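Clamcombe Town Council Candidate Statements

README for the statements collection, kept by Hanne Ingvarsson and Troels Toft

Hello, and thank you for taking an interest in what is, we admit, a rather small corner of local democracy. This collection brings together the short biographies and election statements that people standing for Clamcombe Town Council have put out over the years, so that anyone who wants to read them, compare them or search them can do so without a morning in the library basement (pleasant though the basement is, once the heating comes on).

What is in it

There are 73 statements, each in its own plain text file, along with a single table giving the candidate's ward, the year, and whether they were standing for the first time. Most run to a page or less. A few go on a good deal longer, and we have left them at full length, as their authors clearly meant every word. The longest belongs to Valdemar Hafstein, who wrote at great and cheerful length on the subject of the Stondiven footbridge and was still being asked about it in the post office the following March.

Where the statements came from

The older ones were typed up from printed leaflets, many of them lent by Halldóra Eyvindsson, who served 2 terms for the harbour ward and seems never to have thrown away a piece of paper in her life. We are so grateful to her! The newer ones were sent to us by the candidates themselves, usually by email and now and then through the letterbox. Every living candidate was asked before their statement went in, and anyone who would like theirs taken out need only write to us.

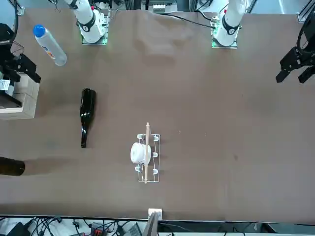

We kept spelling and punctuation just as we found them, capital letters and all. Home addresses and telephone numbers have been removed and replaced with the word WITHHELD. Where a fold or a stain had swallowed a word, we put a question mark in square brackets and left it at that, though it was very tempting to guess.

How the files are named

Ward first, then year, then surname, all in small letters with hyphens between. Accents are kept in the text but dropped from the file names, so statements from Vídalín ward begin with vidalin. If two people with the same surname stood in the same ward in the same year (it has happened, and they were cousins) the first name is added at the end.

Things to be aware of

The collection leans heavily towards people who won, as they were the ones whose leaflets got saved. Bernik ward has only 4 statements and we would dearly love more. Party labels are given as printed, and several groups changed their names along the way, so please don't use the labels to follow one group over time without checking the notes column first.

Using and adding to it

You are welcome to use the statements for teaching, research, family history or plain curiosity. Please mention the collection by name if you quote from it, and please quote people fairly. Many of them still live here.

New statements can be handed in at the library desk or sent to Troels, who does the typing. Corrections to the table go to Kauko Lappalainen, who looks after it and will usually write back within the week.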